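## 6. First sorting run with two arms

Before you start this section, both arms must be fixed on the front rail and the Storketti control program must be open. If you did not finish section 5 (cables and wrist cameras), please go back and do it first.

**Caution:** Keep your hands outside the walls while the motors have power. The arms can move without warning when the program connects.

1. Switch on the left arm, then the right arm. Wait until the program shows both names.
2. Put the toy bricks on the printed floor, between the two arms and within reach of both grippers. Mixed colours are good — the program must learn to choose.
3. Place the trays. For the first try, leave the yellow one empty.
4. Open both grippers fully and bring them low over the floor. 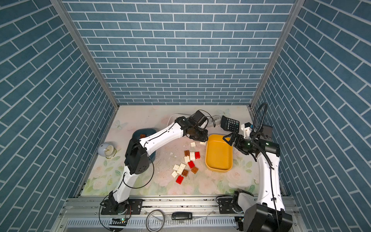
Pieter Ngcobo wrote to me after the July version that his left arm always stopped at step 4, and that the cure was to lower the speed to 163 in the Nanon settings file. He also asks that I warn people to save this file before they close the program, as he lost his values two times.

I have now put 163 as the starting value. You may go up to 500 later, but please not on the first day.

5. Choose **Sort by colour** and give one tray to each colour. Write down your choice, you will need it in section 7.
6. Press **Run** and keep one hand near the stop button.

**Note:** The two arms share the middle of the floor. If they come too close, the program makes the right arm wait. This pause is normal.

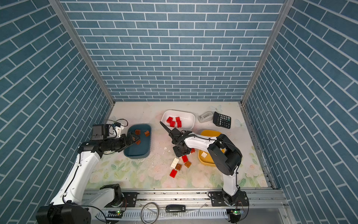
7. When a brick falls outside a tray, let the arm finish its movement. Then press **Pause** and put the brick back on the floor by hand.
8. At the end, press **Park** and wait for both arms to stand still before you cut the power.

If the program shows error 1933, one arm has lost its zero position. Park it by hand with the power off, and repeat from step 1.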